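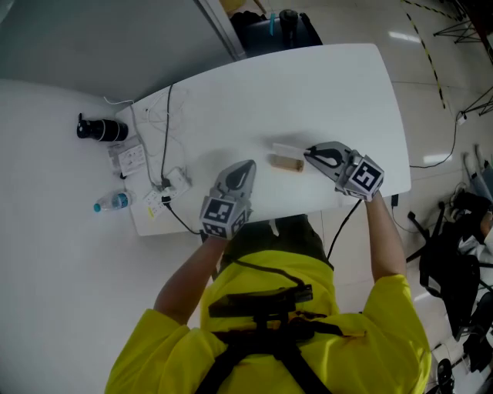 To: Bitstead Football Supporters List
Subject: Re: Roster limit for spring practice

Members are advised that the Lellska athletic office has confirmed the roster limit for spring practice. The squad may carry 36 players through the end of April. Walk-ons count toward that number. Players on the injured list do not, provided the form is filed before the first practice.

> Does the limit include the 2 transfers from Saithong?
> Our section has heard both answers.

It does. Both transfers are listed as linebackers and are eligible for the spring game.

Seating at Ellico Field for that game is limited to 300 for list members. Requests should be sent to the list office, with section and row preference.

Print this message | E-mail this message

Recent messages:
Spring game parking
Re: Depth chart at safety
Away travel, April

Last updated: 04/03/2023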